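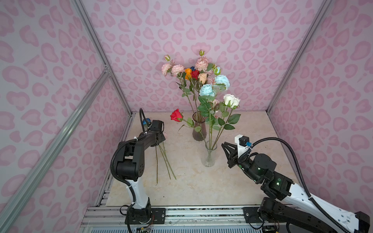

Wistwood House Notes > Kitchen & Table > Fake Flowers

Fake roses were meant to be the low-maintenance option. Then they spend a year on top of the fridge and come down wearing a grey cardigan of dust and cooking grease, and you have a hobby.

For plain dust, put two tablespoons of table salt in a paper bag, add the flowers heads down, hold the neck shut and shake for a minute. Do it outside. I did it in the laundry once and was sweeping up salt into August.

Grease needs water. Mix 300 ml of lukewarm water with a drop of dishwashing liquid, dab each bloom with an old makeup brush, and test a petal at the back first in case the colour runs. Red is the usual offender. Hang them upside down to dry, away from the heater, unless you favour the wilted look.
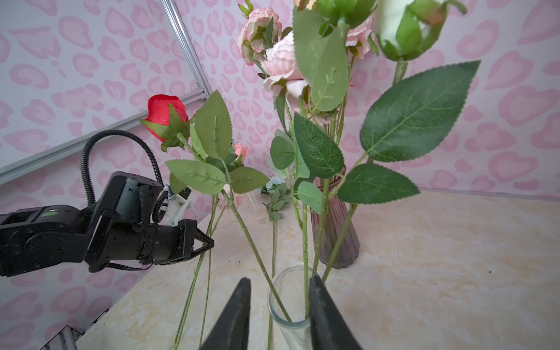 Stems are where most arrangements give themselves away. They leave the factory dead straight and stay that way until somebody bends them, so put a slight curve in each one over your thumb. If they're too long, fold the bottom back on itself before you reach for the cutters. You will change your mind about the vase, and you can't uncut wire.

Clear vases show everything, including the cloudy ring from the last bunch. A spoonful of bicarb, a splash of white vinegar and a handful of uncooked rice, swirled about, will shift most of it. Ribbed glass hides smears a bit better than plain, and I recommend it to anyone with my standards.

Last updated Oct 15, 2022

More from Kitchen & Table
Getting candle wax out of a tablecloth
The drawer of lids: a reckoning
Cutlery trays that fit, more or less
Why your tea towels smell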